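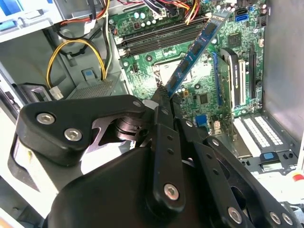 Wrist view: memory module in the gripper, tilted towards the slots.

Recording memory-installation demonstrations on the Jollthorpe cell

Applies to the desktop tower task only. Read the Brekier teleoperation guide first. Target for the set is 742 accepted episodes.

1. Lay the tower on its side on the slatted bench, side panel off, interior facing up. Set the fixture plate to the left of the case. Tie back any cable that crosses the memory slots.

2. Start the recorder and confirm that the wrist and bench streams share a clock. Offset between streams must stay under 6 ms. Restart the recorder if it drifts; do not correct timestamps afterwards.

3. Pick up the module and bring it over the case. Pause for one second before descending. The pause gives the segmenter a clean boundary between transport and alignment.
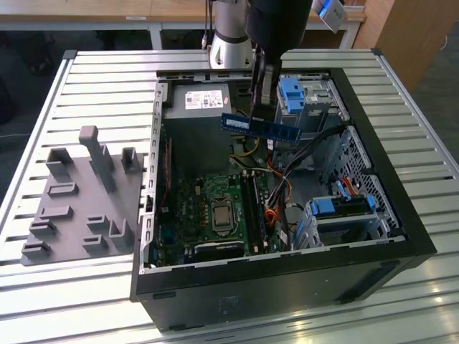

Bench view: module held above the case, to the right of the power supply.

4. Align, lower and seat the module. If the first attempt misses, back off and try again in the same episode. Label the retry "recover". Keep these; the September set had very few and the Prestholm policy stalled on contact. 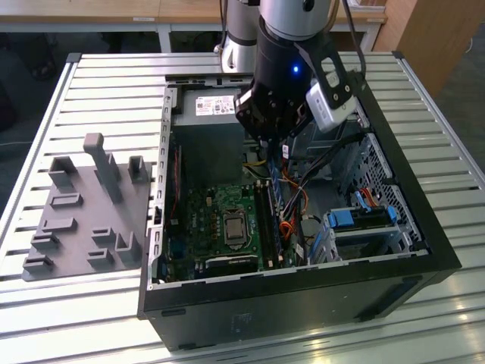
Bench camera placement decides how much of an episode can be labelled by eye. Mount it high enough that the board stays visible while the arm is working. With the gripper over the power supply, as it is here, the processor and the long memory slots to its right are both clear of the arm, so an annotator can mark the start of the approach from this stream alone. Use the wrist stream for contact.

5. Record tool episodes under a separate task name. Hold the tool upright and keep wrist rotation slow. Do not mix tool and module episodes in one file.

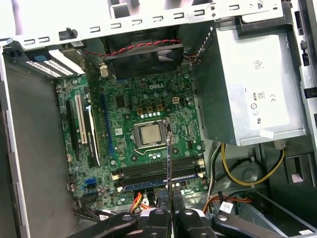
Wrist view: rod-like tool held upright in front of the memory slots.

6. Stop the recorder, enter success or fail, and reset the case. Episodes longer than 3,000 frames are rejected on upload.

7. Run the Ajayi checker at the end of each shift. It flags dropped frames and missing labels. Episode 434 is a known false alarm.

Send label questions to Chidubem Odukoya. Label names are frozen from 13th December.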